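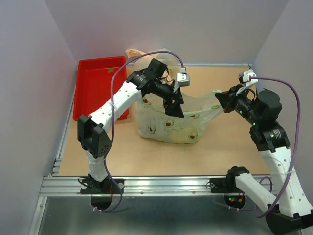
Recording Bag-Handling Demonstrations on the Two-Arm Cell

Posted 1/30/25 by Jyoti Shakya

This page covers recording a set of teleoperated demonstrations with thin plastic bags, from setting up the table to exporting the episodes. It assumes the leader and follower arms are already calibrated and that you have the Rivent recorder installed on the cell computer. If you have not calibrated yet, do that first and come back.

Bags are harder to demonstrate than blocks or cups. They keep moving after you let go, they fold differently every time, and a grip that looks fine from the operator's chair may be on a single layer of film or on three. Most of the advice below comes from the first 1,047 episodes we recorded at Vorcombe, a good number of which we threw out.

Before you start

You need:

Two follower arms mounted on the front rail
Two leader arms on the operator's desk
A shallow bin
A few thin bags with handles, at least two of them with different prints
The fixed camera and both wrist cameras, focused on the tabletop

Use bags you can replace. They stretch at the handles, and a stretched bag does not behave like a new one. We retire a bag after 198 episodes or when the film tears, whichever comes first.

Printed bags are easier to work with than plain ones. Clear film with nothing on it nearly disappears in the wrist camera, and when you review the episode later it is hard to tell the front layer from the back. A repeated pattern, such as fruit, shows you where the folds are.

Step 1. Check the cables

Move each leader arm slowly through its full range and watch the follower. The camera cable has to reach the wrist at full extension without pulling on its connector, and it should not swing under the gripper when the arm folds back. Tie it to the forearm with one loose tie and leave slack at the elbow. Santosh Malhotra pulled a connector out twice in one afternoon by tying it tight at both ends.

Step 2. Set the table

Put the bin at the back on the left. Put the bag you will work on in the middle of the table, where both grippers can reach it without either arm stretching past its comfortable range. A second bag can go behind it as clutter or as the next item. Leave it out for your first 20 or so practice runs.

Crumple the bag a little and stand it up with the opening facing the ceiling. Do not smooth it flat. If every episode starts from a neat bag, the policy learns neat bags and fails on anything else. Change the rotation and the amount of crumpling between episodes, and write nothing down about it; the camera records the starting state.

Step 3. Start the recorder

Open Rivent, choose the two-arm profile, and type the task name exactly as it appears in the task sheet. A different spelling makes a separate dataset, and merging them afterward is slow work.

Check that all three camera views are live and that the joint readings change when you touch a leader arm. Press the left pedal to begin an episode. Press it again to end one. The right pedal discards the episode in progress.

Step 4. Take hold of the first handle

Bring the right gripper in from the side with the fingers open. Close on the tip of the handle, not the middle. Gripping the tip leaves the rest of the handle free to open out when you pull.

Pull outward and slightly up until the handle is drawn to a point and the near side of the bag starts to tighten. Stop there. If you keep going, the whole bag slides across the table and you will have to chase it with the other arm.

Step 5. Bring in the second arm

Hold the right arm still. Lower the left gripper from above, pointing down, until its fingers overlap the rim of the bag. Go slowly for the last bit. This is the part of the task where the policy has the least to go on, and quick corrections from the operator show up as noise.

Close the left gripper on one layer of film. The easiest way to check is to lift slightly and watch the opening. If it widens, you have one layer. If the rim comes up together, you have both; open the gripper, back off, and try again.

A retry like this is worth keeping. Bhupendra Tripathi used to discard every episode with a missed grasp, and the policy trained on his data had no idea what to do after a miss. We now keep an episode with one or two retries and discard it at three.

Step 6. Open and place

Move the two grippers apart until the mouth of the bag is open. Hold for a second so the cameras get a steady view. Then lift both arms together, carry the bag to the bin, and lower it until the film touches the bottom. Open the left gripper first, then the right.

Move both arms back to the rest position before you press the pedal. Episodes that end with an arm over the bin cause trouble later when they are joined to the next task — the arm starts from a place the next demonstration never visited.

Step 7. Review

Play back every seventh episode at double speed. You are looking for:

Long pauses where nothing moves
A wrist camera blocked by film for most of the episode
An arm that bumps the bin
A bag that was already open at the start

Mark bad episodes in the list and leave the files where they are. The export script skips marked ones.

How many to record

For a single bag in one starting area, we got usable behavior at 3,000 episodes, split among four operators. Fewer may do if your bags are stiffer. Have more than one person record. Ashok Kashyap works fast and lifts high, Narendra Sengar keeps everything close to the table, and the policy trained on both did better than either one alone.

Common problems

The follower lags behind the leader. Close the playback window. It takes processor time from the arm controller.

The bag sticks to the fingers after release. Wipe the fingertips with a dry cloth. In October, when we had the heater running, we did this before every session.

The gripper closes but the film slips out. Look at the fingertip pads for wear and replace them in pairs.

Export

Run the export from the Rivent menu and choose the output folder. Check the episode count against your list before you clear the local drive.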